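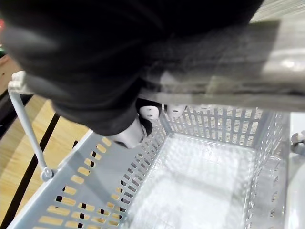 *Wrist camera view: gripper over the empty gray basket, handle raised.*

**Progress report to Wollament, equipment grant, second period**
Prepared by Princess Espiritu, Apr 6, 2019

Dear all,

I report on the money and the plan for the basket packing station. The technical notes go to you in a separate file, so I keep them short.

**What we bought**

The gripper and the wrist camera are paid in full. Both were bought from Quansah under the price that you approved in the first period. The finger pads are a consumable, and I made an error in the first budget: I put them under "tools", where no replacement is planned. They have a textured, fabric-like surface and we must expect wear. I have moved them to their own line and I ask you to accept this change. The total stays the same.

We also bought plastic shopping baskets of the type with slots in one wall and an open grid in the others. We considered a closed box, which is cheaper, but the shops in our study use open baskets and we prefer to work with the same thing.

**What we did not buy yet**

The second arm is on hold. Calleo gave us an offer that is valid until the end of May, and Sollovine promised one but it did not arrive. I do not want to sign with only one offer on the table. If Sollovine stays silent for 2 more weeks, I will write to you and ask for permission to continue with Calleo alone.

Spare fingertips are also open. The supplier sells them only in packs of 8, and our plan was for five. The difference is small, but it is not in the approved list.

**Work at the station**

We are now at the approach step, where the gripper comes down over the open basket from above. The handle needs our attention. When it stands upright it takes space at the side, and the path of the arm must respect this. We discussed whether to remove the handles – it would make our planning easier – but the result would be less useful for a shop, so they stay.

The wooden work surface is enough for this period. A new table was in the early wish list and I have taken it out.

**Requests to you**

- Approve the separate line for finger pads.
- Approve one pack of 8 fingertips in place of five single pieces.
- Tell us if the training days can be paid from the travel line. The contract is not clear to me in this point.

The invoices are scanned and the paper copies are in our office. One invoice from Quansah shows the old delivery address. I asked for a corrected copy and will forward it when I have it.

With kind regards,
Princess Espiritu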